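30 March 2022

Evaluation log, arm kit, Drostitz bench

Second session with the Girulora kit. The supplier is Coşkun, the quote went to Skerkby in January, and the loan period has not been extended. I restarted the controller before anything else. The hour counter reads 3523, high for a unit sold as lightly used.

Fingers

Black, tapered, with a long slot down the inner face of each and a round screw near the base. The left one has pale scuffs along its upper face. I want a price for spare pairs before we commit. Opened wide over the bare table, both tips come up at much the same height in the wrist view, and I left the zero alone.

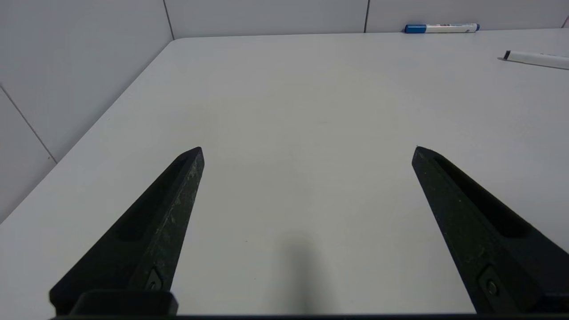 Reach and cabling

The manual gives the cable set a life of 2000 hours. I doubt it. The loops stand well clear of the elbow and would catch on anything tall. Tried the arm over the teal pitcher, coming down from the right with the forearm steep. At that angle the links hide the right half of the opening from the head camera, 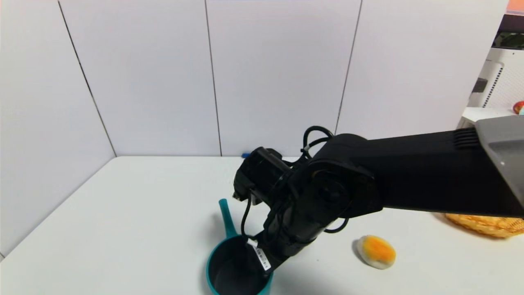
so any pouring or stirring job would depend on the wrist view for the last part of the move. The kit's software lets you switch views, but only from a menu three levels down. Noted as a fault. Coşkun will call it a preference.

Wrist camera

Exposure was left on automatic at 100 per cent gain limit. The shadow between the fingers is soft and should not upset the edge finder. I would still like a fixed setting that survives a restart. Page 126 of the manual promises one and gives no command for it. 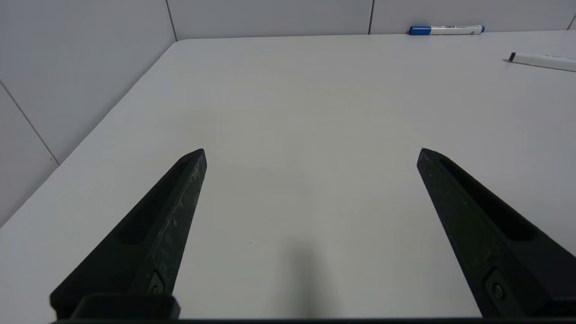

Wrist view, fingers open, two markers towards the back of the table.

Still to ask: spare fingers, cable clips, whether the hour counter was reset. Mail to Skerkby tomorrow.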